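The Soltow Label Station: Paying More to Write on Tape

February 16, 2018
By Eirini Sarantis

Every October I clean out the supply closet, and every October I promise myself a better way to mark what goes back in. Masking tape and a felt pen have done the job for years. The tape curls, the pen fades, and by spring I'm opening three boxes to find the one with the extension cords. So when Soltow put out a desktop label printer that claims to end all that, I bought one with my own money and gave it the closet.

The box says setup takes a minute. It took me most of a lunch break, and a good part of that went to a cover that has to be pressed on both sides at once before it opens. The manual shows only one side being pressed. Once I was in, the tape cartridge dropped into place easily enough, and the first label came out straight and dark.

It also came out with a wide blank margin at each end. There is a setting to cut the margin down, buried in the third menu, and the printer forgets it when you unplug it. I wrote to Soltow and got a polite answer from Lamai Chaiyaporn in customer support, who told me the margin protects the print head. Maybe so. It also uses up tape, and Soltow sells the tape.

The catalog lists 2345 built-in symbols. I have used the arrow and the snowflake. I would trade the rest for a bigger screen, which shows so little of a long label that you end up scrolling back and forth to check your spelling.

The printing itself is good. Labels stuck to cardboard, glass and the painted shelf edges, and the ones I put on the freezer bins have stayed down. The small type is sharp enough to read without glasses. Prodromos Tzavaras, who shares the closet with me and had no interest in any of this, has started putting things back where they belong – although he also did that for a few weeks when I bought the clear bins.

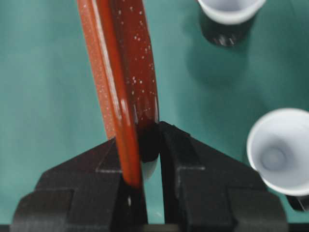 The battery is where I lose patience. Soltow promises 1548 labels on a set. Mine gave out at 823 by the printer's own counter, and I was printing short words in plain type. There is a socket for a power adapter, but the adapter is sold separately, and the one from my old Brurnon printer has the wrong plug. For something meant to sit on a desk, leaving out the cord is cheap.

I also tried it against the Antoniadis hand-held, which costs less and looks like a toy. The keys are mushy and the cutter needs a hard squeeze. But it remembers its margin, and the print looked the same to me from arm's length.

If you label things for a living, the Soltow is quicker and the keyboard is much nicer. For one closet, I can't make the price work. I'm keeping mine because the return window closed while I was waiting for that email, and I've gone back to masking tape for the leftovers in the fridge.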